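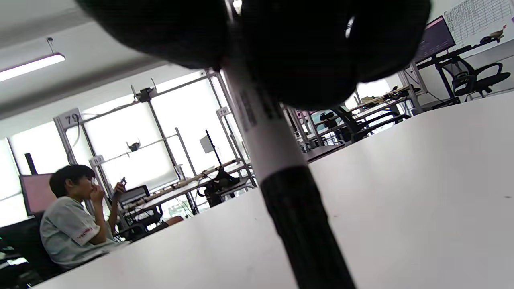

Seated beside the white table

I've been a leadership coach long enough to own a whole shelf of question cards, and most of them stay in the box after the first month. The Trokar deck from Tekow has been in my bag since January and the corners are already going soft, so I guess that tells you how I feel about it!

It's a set of prompt cards for one-on-ones, with a slim notebook that matches. You draw a card, you both read it, and whoever has less power in the room answers second. That last rule sounded backwards to me. Then I tried it with Pacita Galang, a client who had just been handed a team twice the size of her old one, and we spent the full hour on a single card ("What are you still doing that belonged to your last job?"). She took a photo of it and used it with her own managers that same afternoon.
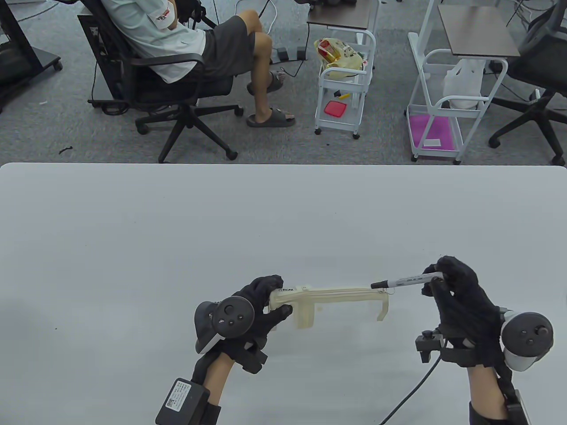
Black gloves at work

The questions are short, and I love that. My old favorite, the Joo set, has lovely writing, but by the time you finish reading one out loud the other person is looking at the window. Trokar cards fit in a breath. They're sorted into Start, Stuck and Leaving, and the Stuck pile is the best of the bunch – I could run a whole retreat on it.

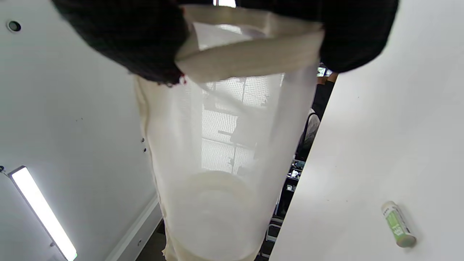
Issue 603

A few gripes. The notebook paper is thin and my pen bleeds through. The Leaving cards assume everyone is leaving for a promotion, and Clyde Escobedo, who was winding down a business he'd run with his brother, found two of them pretty tone-deaf. We skipped those and wrote our own on the blanks (there are blanks, and I wish there were more).

Would I buy it again? Yes, and I have, one for me and one for Benvinda Frade, who kept borrowing mine. If you coach by phone it loses something, as half the fun is sliding the card across to the other person. In a room together, though, it's the best tool I've picked up in years. Start with the Stuck pile and leave the timer off.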